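4.3 Reset and Scene Checks for Kitchen Tasks

Applies to Lorkau simulator builds with the Govix task pack installed. Read section 4.2 (Workspace Limits) before starting.

A run is valid only if it starts from an approved scene state. The checks below are done by the operator at the start of each block and again after any change to the scene file. A block is 500 runs or fewer.

1. Load the scene file from the Ostside library. Do not load from a local copy.

2. Set the physics clock to zero and leave it paused.

3. Open the object list. Confirm that every object the task can move has a mass, a friction value and a collision shape. An object with a missing collision shape can still be drawn normally, so a visual check alone is not enough.

4. Confirm that glass objects are tagged FRAGILE and that any vessel with liquid in it is tagged OPEN or LIDDED. The tag sets the tilt limit.

CAUTION: Do not raise the tilt limit to make a failing run pass. Record the failure and its run number.

5. Switch to the room camera and compare the view with the object list. For the coffee task, the list must have separate entries for the carafe inside the coffee maker and the carafe standing on the counter. They carry separate grasp points and must not share an ID.
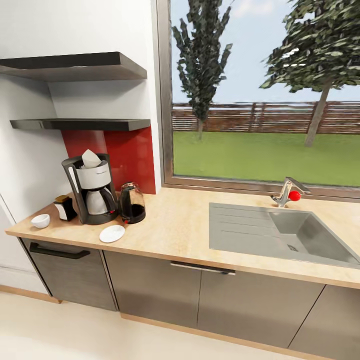
Geum-ok Yeom asked during review whether two carafes needed two IDs at all, given that one mesh would serve for both. Her point was that a shared mesh saves memory and is easier to maintain. The mesh may be shared; the ID may not. Contact events are logged by ID, and a shared ID makes it impossible to tell which carafe was touched.

6. Mark the keep-out zones. At a minimum these cover the window glass, the faucet and the area over the sink basin. The saucer on the counter is a permitted contact object in the coffee task and does not get a zone.

7. Release the clock and let the scene settle for 19 frames with no arm loaded. No object may shift during this time. If one does, its start height is wrong — correct the height in the scene file and go back to step 1.

8. Load the arm in its home pose. Check for overlap with shelves and cabinet doors before enabling motion.

9. Save the state under a new name and enter it in the run log with your initials.

NOTE: Seed numbers 1,035 to 1,124 are reserved for acceptance tests. Do not use them for training or tuning. Runs made with a reserved seed are removed from the results.

NOTE: If the Kang motion planner reports a path through a keep-out zone, stop the block. Clearing the warning does not clear the path.

Requests to change a tilt limit or a reserved seed go to Da-eun Geum in writing, with the scene name and run number attached. Continue to section 4.4, Starting a Block.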